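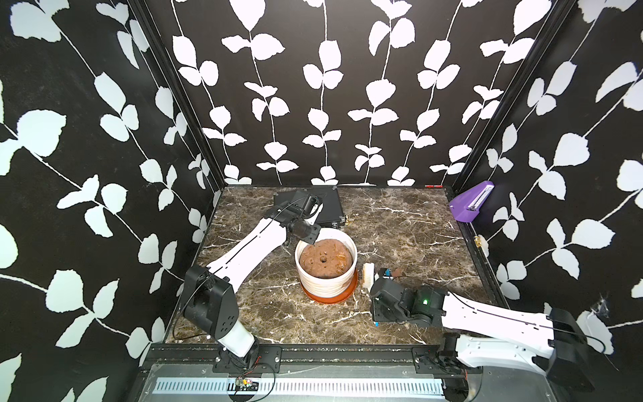 Potting bench, March

Quick page this time, bean season is on us and I have compost in the keyboard. Storkel Window Growers, indoor pots gallery. Tall photos still to be sorted, the rest go up Monday if the upload behaves. Captions short. Notes longer because people keep writing in with the same questions and I'd sooner answer them once.

Pot 48. White, ribbed all the way around, orange-brown saucer under it. Filled nearly to the rim, hole poked in the middle. Black wallpaper with the white vines behind, brown marbled top underneath.

Soil left lumpy on purpose. A few dark pebbles in it, fine, leave them.

Notes that go with the pot

The hole. Finger or the blunt end of a pencil. First knuckle for beans, half that for nasturtiums. Basil doesn't want a hole at all, just scatter and press. If you go too deep put a pinch back in and carry on, the seed won't mind.

Filling. Yes that's high. I like a high fill indoors, soil drops anyway after two or three waterings and then you've got a proper lip to water into. If yours is a narrow pot leave a finger's width or you'll be wiping the table every morning.

Saucers. Terracotta under a white pot, people either love it or write to me. Got a stack of them from Salehi's on the corner when they cleared the back shelf, so that's what everything is standing on this year. Plain terracotta sweats a bit. Put a cork mat under if you care about the table. Mine are felt, cut from an old hat.

Mix. Gelness indoor compost, the blue bag, one part grit to four compost. I know the bag says no grit needed. Add the grit. Last spring without it everything sat soggy until May and the peppers never forgave me.

Water. 300 ml for a pot that size the evening before, then leave it alone overnight. Sow in the morning. After that a splash when the top goes pale, not on a schedule. Somebody asked for a schedule. There isn't one, sorry. Poke it and see.

Seeds. Brerkine dwarf beans in most of the pots, they stay short and don't need canes, flowers are a nice dusty pink. Pods small but plenty. Packet says full sun, I've had them do perfectly well on a north sill, just slower and a bit leggy. Soak overnight or don't, I've stopped bothering.

Repotting. Don't, with beans. They sulk. Sow where they're going to stay. Peppers and tomatoes you can move as often as you like, more or less.

On dark backgrounds

Had a lot of mail on this since the winter page so: dark paper, white pot. Works every time. A white pot on a white wall just dissapears, and terracotta on a pine table goes to one orange smudge. Leafy prints I was unsure about, thought the real plants would get lost in front of them, but white leaves on black are so flat that anything green ought to stand off them nicely. Will see when something's up. Big prints are harder, a large leaf at the side pulls your eye away from a small pot. Keep the pot central and you can get away with a busy wall.

Same goes for table tops. Marbled is good with soil about, crumbs don't show. Bad for finding a dropped seed though. Dropped a basil seed on one once and that was the end of that.

Dust everything before you start. Cobwebs show up on black like chalk. I say this every year and every year I miss one.

Labels

Number goes on the base of the pot in wax pencil, same number in the notebook. Lolly sticks rot and the ink runs. Numbers in the gallery match the notebook so if you write in, use the number please, "the white one" is no help at all, nearly all of them are white.

119 and 255 are missing from the list, both cracked over the winter, left out on the step with wet soil in. My own fault. Numbers won't be reused.

Getting pots like these

The ribbed ones come and go. Try Salehi's first, then the Saturday stalls in Storkel behind the station. Check for a drainage hole before you pay, a good half of the pretty ones don't have one and drilling glazed ceramic is a horrible job. If you must, masking tape over the spot, slow speed, keep it wet, and wear glasses. Or use a plain plastic pot inside and lift it out to water.

Next up

Herbs on the kitchen sill, then the hanging ones if I can find the step ladder. Beans get their own page once there are leaves to look at. Swap table is open again, bring your spare saucers, and wash them frist.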